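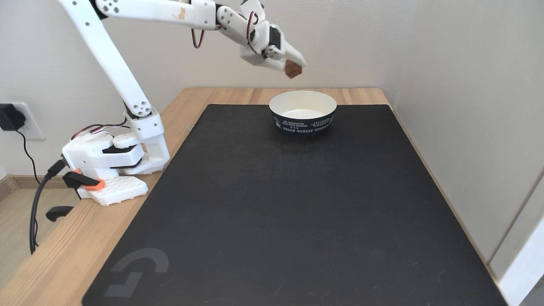 1/ So Kerr Transit says the Wollik line will run every 12 minutes at peak from July. I've been riding it for years and I'd like to see the timetable that makes this possible with the trains they've got.

2/ The press release quotes Fergus Cruickshank on "a step change in reliability." It doesn't say how many trains were canceled last year. I asked. Got a link back to the press release.

3/ They're also promising 2,000 extra seats a day. Extra compared to what? The old schedule, or the one they cut last winter? Those are very different promises.
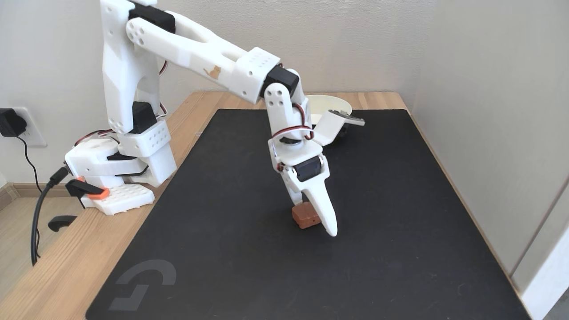
4/ The signals. Everything past Dreneo is still single track, and one late train there holds up the next two. Nothing in the plan touches that stretch. I read all 59 pages – there's one paragraph on it and it says "under review."

5/ Ailsa Guthrie asked at the public meeting who pays if the new schedule slips. The answer was that they don't expect it to slip. OK then.

6/ I'd love to be wrong. If the 7:40 from Fostier shows up on time for one full month, I'll post it here and say so. Until then I'm keeping my bus pass.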